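Stedwood Craft Room: Table and Shelf Safety Checklist, with my comments

Checked November 21, 2023, before the afternoon group. I use the same list every time and scribble next to it as I go, then type it up at home with a cup of tea, so forgive the rambling. If you only want the results, they're at the start of each item. The comments are for whoever opens up next (which might well be me, and I'll have forgotten everything by then).

1. Floor and way in

OK. Door opens fully and stays open on the hook. The mat at Doltley Road end has stopped curling up at the corner now that it's been taped, though I'd still like a heavier one. I walked the whole floor in socks, a trick I recommend if you want to find beads. I found two.

2. Lights and sockets

OK, one comment. All the lights came on, but the one over the sink takes its time and has a bit of a flicker while it makes up its mind. It was doing that in June as well, and I've written it in the book again. Socket covers are all in.

3. Bottles and anything that pours

Needs attention. I'm fussy about this one and I make no apology! Every bottle on a table should be standing square on its base with the lid done up, and it should have a label that a stranger could read. The yellow plastic bottle with the golden liquid was leaning over to the left when I looked at it, and a lean is all it takes once there are elbows about. I've put it down as "stand straight, check lid, move to the back". If you decant anything, please write what it is on the bottle in big letters. Golden liquid could be all sorts of things to a child, and most of them are drinks.

The same goes for cups, while I'm on the subject. The black one was out on the same table, and I do worry about open cups near anything pourable. Cups for holding things and cups for drinking from should live on different shelves. Marking the holding ones underneath with a dot of nail varnish works nicely and survives the washing-up.
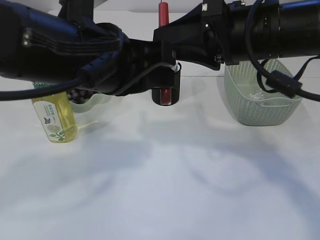

4. Pens, glue and glitter

OK, with a reminder. The glitter glue pens were out on the table, gold, silver and red, and I do love them, they're the most popular thing we have. What I check is caps on properly, nozzles not clogged, and no sticky patches on the outside. Give each cap a little push as you go past. A pen left uncapped overnight is no danger to anyone but it is a sad waste of a pen.

Where I do get cross is pens lying about on the table once a session is over. Anything long and round will roll, and then it's on the floor, and then somebody's foot is on it. Into the pot, please.

5. Rulers and edges

OK. Run a thumb along both edges of each clear ruler and bend it very gently. If it creaks or there's a white stress line, it goes in the bin and not back in the drawer "for now". We lost three to the "for now" drawer last year and I only found them when I cut myself on one. The printed numbers should still be readable along the whole length too, otherwise people lean right over to squint and you get hair in the glue.

6. Pots, bowls and baskets

OK, two comments.

The black mesh pencil cup is a good pot and I'd buy more of them. Check the rim with a fingertip all the way round, and look down inside for loose ends of wire. It was empty when I did the table, so it could easily take the pens from item 4. You see where I'm going with this.

The pale green glass bowl with the wavy rim is lovely, and I know why people want it out, but it's glass. Check the ruffles for chips one at a time, as a small chip hides very well in a wavy edge. I'd keep it to the back row when there are little ones in, well behind the ruler and pens.

Plastic baskets are far less worry. Look at the handles and the little holes for cracks, and take out any rubbish before stacking. There was a crumpled clear plastic something at the bottom of the green one. Clear plastic is easy to miss and I don't like it within reach of toddlers, so that's down as an action.

7. Food on the craft table

Needs attention. Grapes and glitter glue on the same table, dear me. I'm all for fruit (the Broltness lot always bring plenty and it's very kind of them) but please pick one or the other. For under-fives every grape gets cut lengthways, into quarters, before it goes anywhere near them. Pull off any leaves and stalks at the same time. The fruit goes out after the craft things have been put away and the table has been wiped. 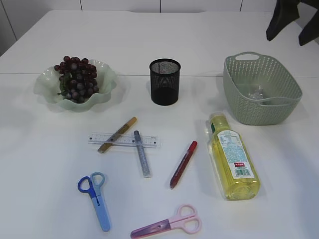

Back row: grapes, pencil pot and green basket, with the glitter pens still to put away.

8. Table top

OK. Run your hand along the joins where the white panels meet. If you can feel a lip, tell me, and don't use a craft knife there.

9. First aid box

OK. Plasters topped up, 34 in the tin. The eye wash is in date. Scissors were missing from the box and turned up in the craft drawer, naturally. They're back.

10. Cupboard stock

OK. The Weerasinghe order has been put away on the low shelf, heavy things at the bottom. It came to 89 items on the delivery note and everything's ticked off.

Actions to carry over

Yellow bottle: stand straight, lid, label.
Clear plastic out of the green basket.
Pens into the mesh pot.
Fruit off the craft table.
Sink light, again.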